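4. Bench Setup and Task Definition

4.1 Hardware

The arm used in this work was assembled over one winter in the shared workshop at Drurnlow and has been kept on the same bench since. It is a black serial arm with a two-finger gripper, driven by the Eltia servo boards described in Section 3. The shoulder and elbow gears were replaced once during the build after the first set showed backlash at full reach. No further mechanical changes were made before the trials reported in Section 5.

Cabling was the least satisfactory part of the build. The first version ran the wrist cable inside the forearm link, where it was pinched at the elbow and failed twice. The present version takes the cable outside the arm in a free loop with enough slack for full wrist rotation. The loop must be kept clear of the work surface objects, and the planner treats it as a soft keep-out volume below the forearm. This is a crude measure. It rules out some grasps that would in fact be safe, and a retractable guide would be better.

Control runs on a desktop computer using Noiphan, a small motion library written by Saturnino Carrasco for an earlier arm and adapted here with few changes. Joint targets are sent at 44 Hz. Finger force is not measured directly. It is estimated from motor current, which gives a usable signal for detecting contact but a poor one for judging how firmly a part is held.

4.2 Objects

The task set is built on a small threaded dumbbell bar and its removable plates. These parts were chosen for three properties that had caused trouble in earlier work with wooden blocks. The bar is smooth in the middle and threaded toward both ends, so the friction at the fingers depends on where it is gripped. The plates shift the center of mass by a large amount when one is added or removed. The metal also reflects the workshop lights, and depth readings on it are unreliable at shallow angles.

A shallow white tray serves as the place area for loose plates. It is not fixed to the bench. We considered clamping it and decided against this - a movable tray is closer to how the parts are handled by hand, and small shifts of the tray between attempts are part of the problem.
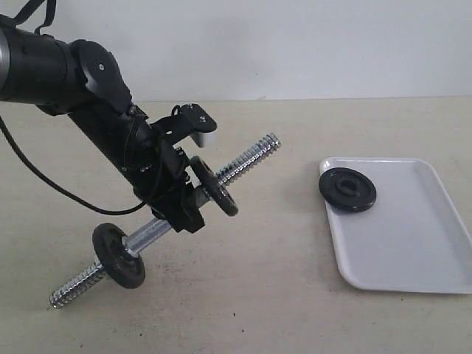
Figure 4. The arm holding the bar by its smooth middle section, with two plates mounted and a third on the tray.

The grasp in Figure 4 is the preferred one. The fingers close on the unthreaded section between the two plates, next to one of them. Gripping on the threads was allowed in early tests but left marks on the finger pads and was later excluded. With the bar held at a steep angle, the lower plate comes very near the table, so the planner adds a clearance of 7 mm to the modeled height of the lowest point before any sideways move.

4.3 Observations from the wrist view

Position estimates for the plates are taken from two cameras, one looking across the bench and one carried at the wrist. The bench view is used for coarse planning and the wrist view for the final approach. Calibration between them was done on July 27, 2022 and repeated whenever the wrist bracket was loosened.
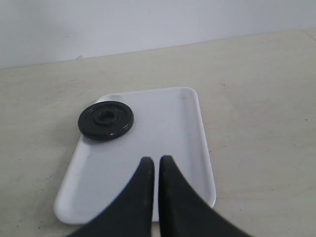
Plate detection in the wrist view is done by fitting an ellipse to the outer rim and a second, smaller ellipse to the central hole. The two fits should agree on a center, and a frame is rejected when they do not. Most rejected frames came from cases where the fingers covered part of the hole. With the fingers over the near half of the tray and the plate at its far left corner, both the rim and the hole are clear of the fingers and the fit can use the full outline. The same placement is harder for the tray model, as the plate extends a little past the left rim and hides a short piece of the edge that the tray fit depends on. We therefore fit the tray from its remaining edges and mask the region of the plate before doing so.

A total of 230 attempts were recorded with this procedure. The wrist view was kept for all of them, and over 700 frames were labeled by hand to check the ellipse fits. Labeling was done in Rusonance, with hole and rim marked separately. Frames in which the rim was visible but the hole was covered were kept in the set and scored on the rim alone.

Placement is scored from the plate center and not from its outline. A plate that overhangs the rim is accepted if its center lies inside the tray and it stays in place when the arm withdraws. Attempts stopped by hand are listed separately in Section 5.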